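Search stories
Enter keyword
Go

Open Day
by Arif Chowdhury

My uncle Rezaul put on a tie to meet the robot. He had worn the same tie to meet my wife's parents and, years before that, to dispute a parking fine, and he felt it had done well on both occasions.

The invitation said Pemus was opening its doors from ten until four, that there would be a demonstration, and that guests were welcome to "join in." My uncle read that last part as a formality, like being told to make yourself at home.

They put us at a round table with a flowered arrangement on it and handed him a gripper. 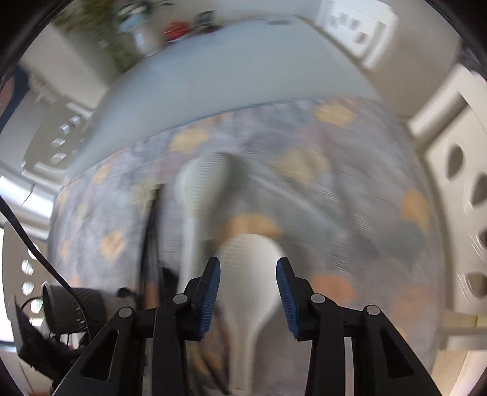
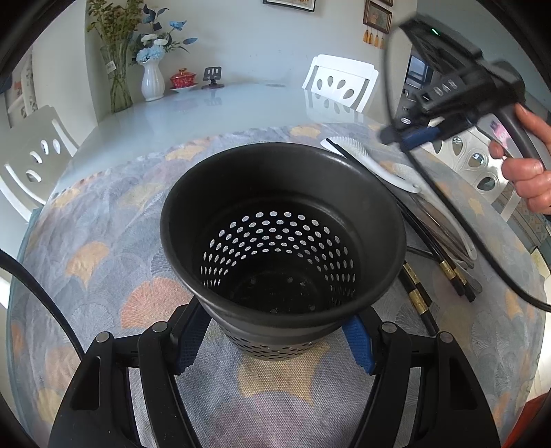
Spoons, tablecloth, gripper: the visitors' table at Pemus.

"Where is the rest of it?" my uncle asked.

"The rest of what?" said Vasanthi Kodikara. She had a lanyard and the patience of somebody four hours from the end of her shift.

"The robot."

"The robot's in the next room. This is how we teach it. You squeeze the handle, the fingers close, the camera sees what you're doing. You pick up a spoon and put it in the basket. Then you do it again."

My uncle looked at the gripper. He looked at the spoons. He had spent his working life in the accounts office of a shipping firm and had been promised, by every magazine he had ever read in a waiting room, that by now a machine would be doing the dishes.

"So I put away the spoons," he said, "and the robot watches."

"Later on it watches, yes."

"I have a son like this," he said, and sat down.

I should say that my uncle has no son. He has a nephew, and the nephew was sitting next to him.

There was a second gripper, and it went to a man named Ciarán Cullinane, who had come on his own and had the look of a person who goes to open days the way others go to church. He told us he had been to the one at Tallex, where you got a tote bag. He had been to the one at Zonov, where you got a lecture. He picked up his gripper without being shown how and clicked it twice in the air, like a man at a barbecue with tongs.

My uncle noticed the clicking. I saw him notice it.

The first spoon took him a long time. The jaws went down on either side of it, closed, and came up with nothing in them, and he said a word I had last heard during the parking business. Vasanthi told him that failures were useful. He asked if they were as useful as successes. She said it depended. He said that in shipping it had not depended.

Then he got it. The white spoon rose, swaying, crossed the tablecloth and fell into the basket with a small plastic clack, and he turned around to see who had been watching. A family with a stroller had been watching. The father nodded at him.

"Good one," said Vasanthi.

"Was that recorded?"

"Everything's recorded."

"And it will go to the robot under my name?"

"It goes in under a number. You'd be, let's see. Session 18."

"What number is he?" He pointed the gripper at Ciarán Cullinane.

"17."

My uncle took his jacket off.

I'd like to report that what followed was a friendly exchange between two members of the public. Cullinane had the better wrist. He would come in high, dip, and be gone, and he had a way of letting the spoon slide down the inside of the basket so it made no sound at all, as if he were putting it to bed. My uncle's style came from a different tradition. He approached every spoon as though it owed him an invoice. But he was steady, and as the morning wore on he began to gain, partly by skill and partly by leaning his elbow into the space where Cullinane wished to be.

Each time the basket filled, Vasanthi tipped it out and spread everything over the tablecloth again. The first time she did this my uncle put his hand on his chest.

"They were away," he said.

"We need them out again for the next round."

"But they were away."

"Mr. Abeysekara, we need 400 of these by tonight."

He thought about that. I watched him arrive at some private conclusion about the modern economy, and then he picked up a chopstick, which is a terrible thing to pick up with two ribbed blue fingers, and he got it on the first try. Cullinane stopped clicking.

At noon my cousin Anwara Siriwardena turned up with sandwiches, having been told by me over the phone that we'd be done by eleven. She is a nurse and had just come off nights. She stood behind her uncle and watched him chase a spoon to the edge of the table.

"Who's he working for?" she asked me.

"It's a demonstration."

"Is he getting paid?"

"There may be a pen."

"He won't load my dishwasher," Anwara said. "He had Sunday lunch at mine every week for five years and he has never once loaded my dishwasher. He told me he had a shoulder."

My uncle, who hears nothing on the telephone and everything behind his back, rolled the shoulder in a way meant to suggest pain and went after another chopstick.

They took us in to see the robot at two. It lived behind a yellow line in a room with folding chairs, and its name was Howlader, after somebody's landlord, as far as I could make out from the story. It had two arms and a table of its own. A young man at a laptop explained that it had been learning from sessions like ours for several weeks, and asked us to please hold our applause, in case it worked.

Howlader moved one arm over a spoon and stopped. It hung there long enough for the stroller family to leave. It went down, closed, came up with nothing, and paused again, and I swear there was something in the set of that arm that I knew from childhood. Then it leaned its other elbow way out to the side, where there was nobody at all, and went back for the spoon with real dislike.

"That's me," said my uncle.

"It can't be you," Vasanthi whispered. "Yours isn't in there yet. Yours won't go in until Monday."

"That is exactly how I do it."

"A lot of people do it like that."

He didn't care for this. He watched Howlader get the spoon on the third try and drop it in the basket, and he clapped along with the others, but his heart wasn't in it. On the other side of the aisle Cullinane was writing in a notebook.

"It has no wrist," he said to us on the way out. It was the first thing he'd said in an hour. "I don't see any wrist there."

"None," said my uncle. "And it gives up too easily on the approach."

"They want people in who know what they're doing."

"They want people in regularly."

They stood by the coats discussing it. There was a pen, with Pemus written on it, and each of them took one and then, when Vasanthi had gone to see about the door, another. By the time Anwara had brought the car around they had exchanged phone numbers, my uncle reading his out very loudly, and he had put his name down on a sheet for Tuesdays and Thursdays from nine to one.

"What about the shoulder?" Anwara asked when he was buckled in.

"They are very good there about the shoulder," he said. He had loosened his tie. He held one of the pens up to the windshield to see if it was metal. "You know you've been putting your spoons in the wrong way up? All these years. I didn't like to say."

She drove for a while.

"You could come over and show me," she said.

"I could," said my uncle, "but they need me Tuesday."

Comments (4)

marguerite_p
"As though it owed him an invoice." I have worked with this man. I have worked with several of this man.

Deckhand
Liked it, but an invoice is what you send to somebody who owes you. You can't be owed one. Well, you can, but accounts would be annoyed about it. Otherwise very true to shipping.

Arif Chowdhury
@Deckhand My uncle has made the same point, at length.

lowtide22
Did Cullinane ever speak to him again? I want the one where they go to the Tallex thing together and fight over the tote bag.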